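Tag der offenen Tür

Els De Haan kam zwanzig Minuten zu früh und musste am Empfang warten. Auf dem Tresen lagen Namensschilder für den Besuchertag am 3. Dezember, ihres war nicht dabei. Die junge Frau schrieb ihr eines mit Filzstift und verrutschte beim zweiten A.

»Sie gehören zur Gruppe von Hunier?«

»Ich gehöre zu keiner Gruppe.«

Das stimmte seit Juli. Davor hatte sie im Einkauf bei Gakton gearbeitet, bis die Abteilung nach Gent gezogen war. Die Einladung von Zutton war noch an ihre alte Adresse gegangen, ein früherer Kollege hatte sie weitergeleitet, ohne ein Wort dazu.

Der Vorführraum lag im ersten Stock. Es gab Kaffee aus einer Kanne und Gebäck, das keiner anrührte. Ein Mann mit aufgerollten Ärmeln erklärte, das Programm heiße Navaratnam, nach einer Straße, in der einer der Gründer aufgewachsen sei. Es solle lernen, Dinge zu greifen und an einen anderen Platz zu stellen. Geübt werde zuerst am Rechner, in nachgebauten Räumen. Ein Fehler koste dort nichts.

»Wie viele Räume haben Sie?«, fragte jemand von Hunier.

»Hundertdreiundfünfzig. Jeder etwas anders beleuchtet.«

Er drehte den Bildschirm zu ihnen und rief einen auf.

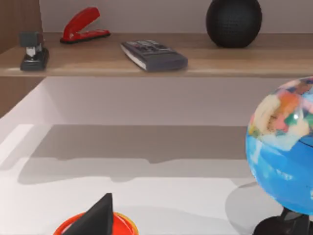 Els stand hinten, weil vorne die Herren von Hunier standen, und sah zwischen zwei Schultern hindurch. Der rote Hefter lag auf der Seite und war aufgeklappt. Zu Hause hätte sie ihn zugemacht und hingestellt, neben den schwarzen.

»Was soll er denn jetzt tun?«, fragte sie.

Der Mann suchte, wer gesprochen hatte. »Den roten Hefter nehmen und auf den Tisch legen.«

»Und wenn er den schwarzen nimmt?«

»Dann gilt der Versuch als misslungen, und wir setzen den Raum zurück.«

»Sieht er, dass der rote offen ist?«

Er überlegte. Einer von Hunier schaute auf die Uhr. »Er sieht die Form«, sagte der Mann schließlich. »Ob er offen dazu sagen würde, weiß ich nicht.«

Dann startete er den Durchlauf. Beim ersten Mal fuhr der Greifer daneben, beim zweiten Mal auch. Beim dritten Mal hob er den Hefter an und ließ ihn über dem Tisch fallen. Im Rechner machte das kein Geräusch. Von sechs Versuchen gelangen drei, der Mann schrieb sie auf ein Blatt. Die Gruppe von Hunier klatschte kurz und wurde zum Mittagessen geführt.

Els blieb stehen und trank ihren Kaffee aus.

»Kommen Sie vom Fach?«, fragte er.

»Büromaterial. Neunzehn Jahre Einkauf.«

»Dann haben Sie so einen schon in der Hand gehabt.«

»Die roten klemmen«, sagte sie. »Man muss sie ganz aufmachen und hinten drücken, sonst bleibt die Klammer stecken.«

Er drehte das Blatt um und schrieb das auf. Dann fragte er, ob sie auch etwas über Taschenrechner wisse, und zog ihr einen Stuhl heran. Sie hängte den Mantel über die Lehne.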